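Re: [manual-therapy] Grip testing after lateral elbow treatment
From: Tharushi Rathnayake
Tue 3 May

Amedeo Gatti wrote:
> At Claltach we record grip at intake and at visit six.
> Which handle position are you using, and do you average
> the trials or keep the best one?

Second handle position, elbow at 90 degrees, forearm neutral. We take 3 trials per side and average them, with 50 seconds of rest between trials. Best-of scoring gave us too much spread in February.
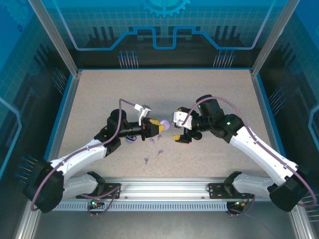
2 min read

Test the unaffected side first. For pain-free grip, the patient stops at the first onset of pain and you record that value separately. Do not mix it with maximum grip in the same column. The Fikora form has one field for both, so we added a second by hand.

Of the 19 patients seen at Brunthorpe, 17 had both values at discharge. I left the other two out of the summary.

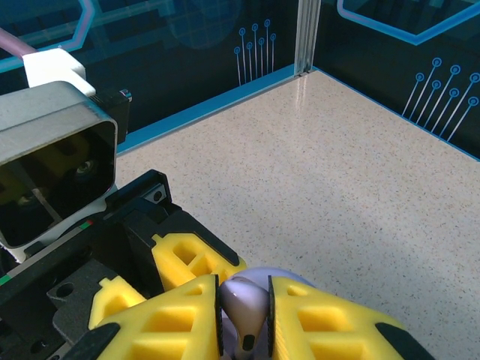
Lavender-and-white object between the black pads of two yellow gripper fingers.

If you adjust the wrist or neck at the same visit, measure before the adjustment and note it on the chart. Is your Yazdani gauge reading in pounds or kilograms?

Tharushi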